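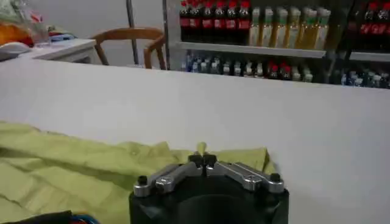 Okay folks, laundry thread, Jiltomthorpe edition. Folding is my least favourite chore and I'm three loads behind, so come suffer with me 1/5

Big question first: do you fold on a bed or a table? I'm table all the way. A plain white one, nice and smooth, and my back doesn't scream at me after 61 tea towels (yes, Miranda café wash day, don't ask) 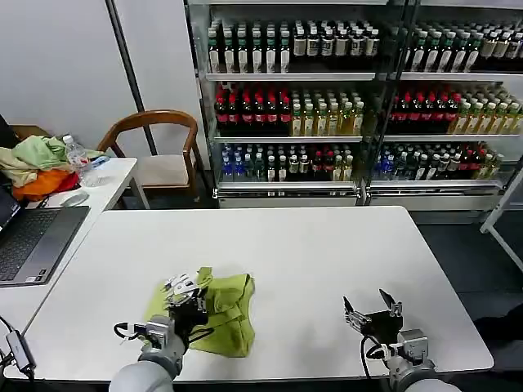

2/5 Yellowy green is my favourite colour for cloths, by the way. Cheery! But gosh it loves to crumple. I flatten from the middle out with my palms, then do the edges

3/5 My side table is always the pile table. Greens, oranges, beige bits, the lot. Plus a water bottle, folding is thirsty work

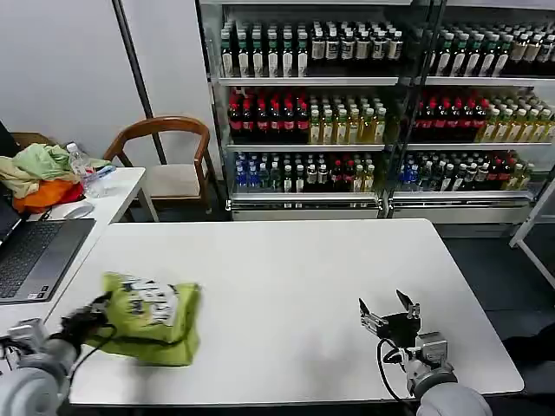
4/5 Snacks are allowed too, but only once the folded stuff is off the table. Learnt that with a bag of chips and a white apron

5/5 Right, kettle's on. Tell me your towel fold, halves or thirds??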